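Rumcombe House – Residential Lettings
Room Inspection Checklist: Bedrooms and Linen
Inspection date: 2024-12-09
Inspecting officer: Denise Stockdale
Room: 21, second floor

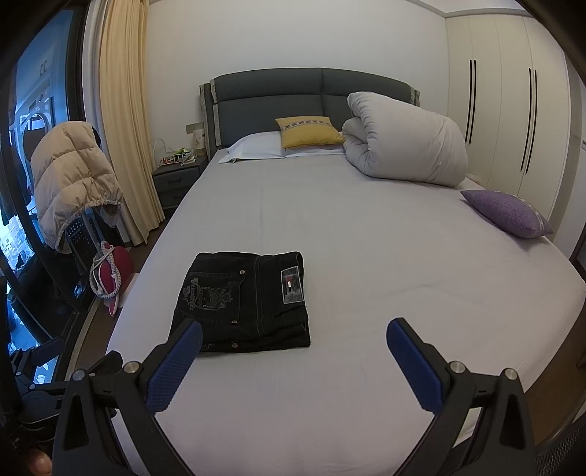
The checklist is to be completed for every bedroom before a change of occupant and again at the quarterly visit. Each item is marked Satisfactory, Action Required or Not Applicable. Comments should be written in full where action is required. Items carried over from the November visit are marked (C).

SECTION A – BED AND BEDDING

A1. Mattress correctly seated on base, no overhang
Satisfactory

A2. Fitted sheet secured at all corners, free of tears and staining
Satisfactory
Comment: Sheet is from the pale grey set. Lies smooth across the top. All corners lifted and checked, and the elastic is sound.

A3. Mattress protector present beneath sheet
Action Required
Comment: Protector is present but is the older quilted type, which has shrunk and no longer reaches the foot of the mattress. Replace from linen store.

A4. Pillows clean and in usable condition
Satisfactory
Comment: White pillow, flat and a little crumpled at the edge. It may be kept in use until the next linen order.

A5. Decorative cushions: covers removable, fire label attached
Satisfactory
Comment: Mustard-yellow cushion with patterned band. The label is inside the cover. Officers are reminded to open the cover and look, as labels on this type are not sewn to the outer seam.

A6. Headboard firmly fixed, upholstery undamaged (C)
Action Required
Comment: The dark grey upholstery and the lighter trim at the sides are in good order. The left-hand fixing was reported loose in November and has been tightened, but there is still movement when the top is pulled forward. Maintenance to fit a longer bolt – tightening alone will not hold.

SECTION B – CLOTHING AND STORAGE

B1. Occupant's clothing folded or hung, none on floor or heater
Satisfactory
Comment: One pair of black jeans, folded, on the bed. Embroidered lettering and a patch at the back. Left where found.

B2. Wardrobe stable and fixed to wall
Satisfactory
Comment: Vonlow wardrobe, bracket fitted. Doors close without force.

B3. Drawers open and close freely, stops in place
Action Required
Comment: The bottom drawer has lost a stop and can be drawn out completely. Spare stops are held in the maintenance office.

B4. Nothing stored on top of wardrobe above the permitted height
Satisfactory

SECTION C – FIRE AND ELECTRICAL

C1. Smoke alarm tested and sounding
Satisfactory

C2. Door closes fully onto latch from any position
Satisfactory
Comment: Closer was adjusted after the previous visit. Tried from fully open and from a hand's width. Latches both times.

C3. Heater clear on all sides
Satisfactory
Comment: Gezer panel heater. Bedding does not reach it when turned back.

C4. Sockets and leads undamaged, no extension lead run beneath bed or carpet
Action Required
Comment: Extension lead found behind the bedside table, passing under the rug. Occupant to be advised in writing. A fixed double socket was requested for this wall under job 33 and remains outstanding.

C5. Escape notice displayed on back of door
Satisfactory

SECTION D – WINDOW AND VENTILATION

D1. Window restrictor working
Satisfactory

D2. Blind cords secured in cleat
Satisfactory

D3. Signs of damp or mould
Satisfactory
Comment: Faint mark below the sill wiped off with a dry cloth. Check again at the next visit.

ACTIONS ARISING

A3 – Linen store to issue protector. Supplier is Fistine; the current stock is the deeper size.
A6 – Maintenance, priority 2. Bed may remain in use.
B3 – Maintenance, same visit as A6.
C4 – Letter to occupant from the lettings office. Job 33 to be raised with the electrical contractor.

REVIEWING OFFICER'S COMMENTS

Agreed, with one amendment. The rug in C4 should be taken up until the socket has been fitted, and this should be stated in the letter. Room 18 has the same headboard and was passed at its last visit – please have the fixings there tested by hand when maintenance attend for A6.

Müzeyyen Öztürkmen
Housing Standards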